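October, late, tea gone cold again

Spent the day teaching a machine to wipe a table. My mother used to do this with one sentence and a look.

The Grillis people want 800 demonstrations before the end of the month. I did 57 today, and by the last of them I was wiping with real feeling. The method is simple enough to be humiliating. You hold the gripper, you do the job slowly, the thing records what your hand did, and later the Ollel arm is supposed to have learned from it. You approach, close on the cloth, wipe, open, back away. Then you do it again, a little differently, but only as differently as the task sheet allows. Mine allows very little. I have been told my wrist is too expressive.

The trouble this morning was the backing away. I kept letting go and yanking my hand up like I'd touched a stove, and every one of those goes in as part of the lesson. Somewhere in the Futen office there is a graph of my bad manners. So after lunch I practiced only the ends and the beginnings, fingers wide, coming in over bare wood and going out again, no cloth at all. I got to know that grain pretty well.

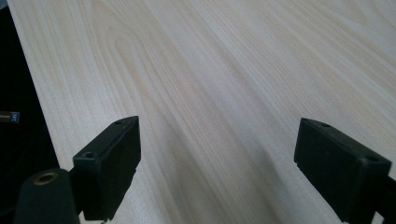
Amissah wrote back around four that the starts were fine but I was still hovering too long before I committed, and that the arm would pick up the hesitation along with everything else. Could I please decide what I was doing before I pressed record? I've had the same note from two piano teachers and a driving instructor.

Tried it. Counted to 2 in my head, pressed, went straight in. It does feel better – less like I'm asking the table's permission. Of the last 20 I'd throw out maybe one, where I sneezed.

Remote control tomorrow, if the headset is charged. I was terrible at it in the summer. There's a lag, and you end up steering like someone parking a boat, and my neck hurts for the rest of the evening. But you get to sit down.

Wiped the kitchen counter when I got home. Slowly, with a clean release at the end. Must buy more dish soap, and call about the boiler.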